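# Herringbone brick for a long driveway, worth the trouble?

**Posted by mossy_gutter, February 20, 2018**

We're redoing the lane up to our place this spring and I've completely fallen for herringbone brick. The run is 118 feet, nearly straight, with a grass bank on one side. My brother-in-law says to pour concrete and be done with it. Has anyone here lived with brick under car tires for a few years? Does it hold up, and do I need a curb on both sides?

---

**Yiğit Kozan**

Oh, do it! I laid 43 feet of herringbone beside our garage in Skultau and I still grin when I pull in. The zigzag locks the bricks together, so turning wheels don't shove them along the way they can with straight rows. Spend your money on the base (compacted gravel, then a thin bed of sand) and on solid edges. Without something firm at the sides the outer bricks creep, and then the joints open up all the way across.

I love the look of brick with a plain concrete gutter strip running alongside and a raised curb next to it, with the top painted white. So crisp! And a lower curb is plenty to set off a grassy bank.
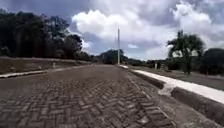 Do I have to seal the bricks once they're down?

Sealing is optional on a driveway. Sweep dry sand into the joints, run the plate compactor over it, sweep in more, and leave it alone for a season before you decide.

One more thing, order extra bricks from the same batch! I kept 2 crates behind the shed and was so glad of them when a water pipe had to be dug up in March.

---

**Kundeck_Pete**

concrete is cheaper. but if you go brick rent the big compactor, the small one took me forever and my arms buzzed all night

---

**indigo_lane**

Agree with Yiğit about the edges. White curb paint does get scuffed by tires, so save what's left in the can. Our curb has a chip in its face too and I just patched it with mortar, easy job. Post pictures when you start, I want to see this one!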